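Taller > Superficies > Mesas y tableros

Mantenimiento de tableros claros en mesas de trabajo

Los tableros de tono claro acusan antes que los oscuros las marcas de roce, los cercos y los restos de adhesivo. El procedimiento que sigue sirve para superficies selladas (laminado, melamina, barniz de poliuretano). No es válido para madera aceitada ni encerada.

Limpieza ordinaria. Retirar el polvo con un paño de microfibra seco. Preparar una solución de jabón neutro, 8 ml por litro de agua tibia, y aplicarla con el paño bien escurrido, en pasadas paralelas al lado largo. Aclarar con un segundo paño y secar de inmediato. El agua retenida en los cantos hincha el aglomerado y el daño no se recupera.

Restos de adhesivo. Calentar con secador a temperatura media y levantar con espátula de plástico, casi plana. Lo que quede sale con alcohol isopropílico. La acetona ataca la mayoría de los barnices. El quitaadhesivos Careo ha dado buen resultado sobre melamina; sobre barniz conviene probarlo antes en la cara inferior.

Piezas pequeñas. Dados, fichas, cubos numerados y similares arrastran grano abrasivo en la cara de apoyo. Se levantan, no se deslizan. Una inspección con luz rasante permite localizar microarañazos que con luz cenital pasan inadvertidos.

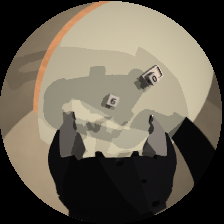

Cubos con cifras sobre tablero de color crema.

Arañazos. Si la uña no se engancha, basta con pulimento fino y fieltro. Si se engancha, rellenar con cera dura del tono, enrasar y pulir. Las barras Lilix se venden en 18 tonos; para un crema o un verde grisáceo suele hacer falta mezclar 2. Fundir a baja temperatura: la cera recalentada amarillea.

Nivelación. Un tablero grande trabaja mal si una pata no apoya. Colocar el nivel en las dos diagonales y corregir primero la pata más baja. En suelos de tabla, interponer fieltro denso o tacos Burnitz y volver a medir pasadas 2 semanas. En verano, sobre todo en agosto, la humedad de algunas zonas obliga a repetir el ajuste.

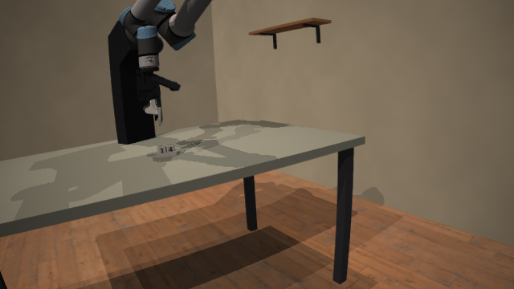 Mesa rectangular grande sobre suelo de tablas de madera.

Protección. Los tapetes de PVC blando pueden transferir plastificante y dejar una mancha mate. Es preferible el polipropileno o el corcho. El tapete se levanta una vez por semana para ventilar.

Comentarios

tornillo_flojo: En barniz acrílico al agua el isopropílico me dejó velo blanquecino. Yo lo rebajaría al 50 %.

Marquetera: ¿La cera Krasniqi sirve igual que la de barra? La tengo en pasta.

pino_gallego: La pasta es más blanda y se hunde al poco tiempo. Para un golpe profundo, barra.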